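The Inspector's Supper

The Stirham Register of Dining Rooms admitted no establishment that had not been visited three times. The first visit was made in summer, the second in rain, and the third on an evening when the kitchen had reason to be tired. Sandrine Moulin had carried out third visits for 17 years, and the Register considered her reports a model of their type. They were brief. They stated what had been served, in what order and at what temperature, and they expressed satisfaction, when satisfaction was warranted, in a single sentence at the end.

On Saturday, November 30, 2019, she was assigned to Wanigasekara, a dining room of 64 seats at the lower end of the harbor road. The two earlier inspectors had filed reports that could not be reconciled. Gøran Strömberg had found the fish soup exceptional and the service cold. Ridwan Yeoh had found the service exceptional and had recorded that no fish soup was offered, that he had asked for it by name, and that he had been told the house had never made one.

The Register did not approve of contradictions. Its rules, amended in June of that year, provided that where two reports differed on a matter of fact, the third should be treated as final. Miss Moulin was given both documents in a sealed folder, with a note reminding her that she was to book under a name other than her own.

She arrived at seven under the name of Lappalainen. The host looked at the book for rather a long time.

"We have a Lappalainen already," he said. "She is at the table by the window. Perhaps you are together?"

Miss Moulin considered the matter. The rules did not address it. She replied that they were, and was led across the room to a woman of about seventy in a green coat, who moved her handbag from the second chair as if she had been keeping it free.

"Helmi," said the woman. "You will want the soup."

"I was informed that there is no soup."

"There is none on the card," said Helmi Lappalainen. "There is a difference, and the young man who came in the rain did not stay long enough to learn it."

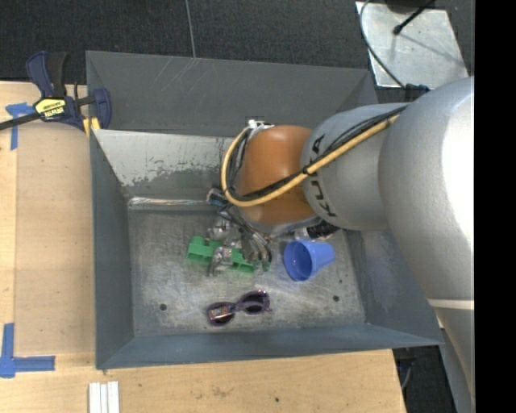
Vol. 12, No. 3 – Page 41

The first course was a plate of pickled beets with soft cheese, served at the proper temperature. Miss Moulin made a note of it beneath the edge of the tablecloth. The second was a small pie of leeks, the crust a little dark on one side. The waiter was attentive and did not hover. She noted these things also, and she noted that her companion ate nothing at all, but watched the kitchen door.

At half past eight the door opened and the cook came out. He was a broad, quiet man named Fikri Entili, and he carried two bowls himself.

"For the family," he said, and set them down.

It was a fish soup, pale gold, with dill and a great deal of pepper. Miss Moulin had eaten in more than 200 dining rooms on behalf of the Register, and she put down her spoon after the first mouthful in order to be certain of her composure.

"It was my mother's," said Helmi Lappalainen. "She cooked it in this room before it had tables. When I sold the building I asked that it be made whenever one of us came in, and never otherwise. Mr. Entili has kept to that."

"An inspector was served it in the summer," said Miss Moulin, and at once regretted the word.

"A tall man – yes. He gave the name of Lappalainen too. It is the first one in the Plirnilow directory under the fold, I believe. People choose it." She lifted her own spoon at last. "Mr. Entili does not ask to see papers."

They finished the soup without further conversation. Miss Moulin paid for both dinners, which the rules permitted up to a stated limit, and walked back along the harbor with the sealed folder under her arm.

Her report was received at the Register on Monday morning. It confirmed that the service was warm, that the leek pie required attention, and that the establishment was fit for admission. Under the heading of Soup she had entered the words "None on the card." The final sentence, in which satisfaction was customarily expressed, ran to nearly a page, and the secretary returned it to her twice to be shortened. She declined on both occasions.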